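Gripper trials: second round at Erketport

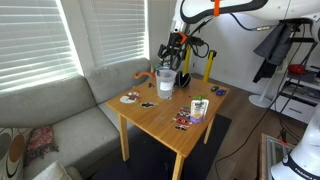
The black gripper over the measuring pitcher during the table tests at Erketport.

The second round of gripper trials finished on 10 Jul 2019. Kai-wen Wei and Yuk-lan Su ran both rounds, using the same arm and the same small table, and changed only the gripper and its finger pads between sessions. The two units on trial were the Plukov, which has stiff fingers, and the Tirero, which has a softer pad and closes more slowly.

Members who came to the January meeting will remember that the first round used wooden blocks and told us very little. Both grippers picked up every block. This time the objects were ordinary household things, among them a clear plastic pitcher part filled with a cloudy white liquid, two toy cars, a squeeze food pouch with a green cap, and some flat stickers.

Each gripper had 21 attempts at the pitcher, set down in a different spot each time. The Tirero lifted it cleanly on 18 of them. The Plukov managed 7. Most of its failures came from the fingers closing on one side first and pushing the pitcher along the table before the other side made contact. Kai-wen tried lowering the closing speed, which helped a little but made each attempt very slow.

The toy cars went the other way. The Plukov's narrower fingers got down either side of the body without trouble, while the Tirero tended to roll the car before it had hold of it. The pouch was awkward for both. Gripped in the middle it sagged at the ends, so Yuk-lan moved the grasp point up towards the cap and had better results with either gripper.

Neither unit could pick up a sticker from the tabletop. We did not expect them to, but it was worth having on record before anyone asks for it.

The Byun controller gave no trouble with the Tirero. With the Plukov it dropped the connection twice, both times after a finger change, and had to be restarted. Yuk-lan has written to the supplier and is waiting for a reply.

The next round will repeat the pitcher test at two fill levels. Anyone who wants the full results sheet, or would like to sit in on a session, should speak to Kai-wen.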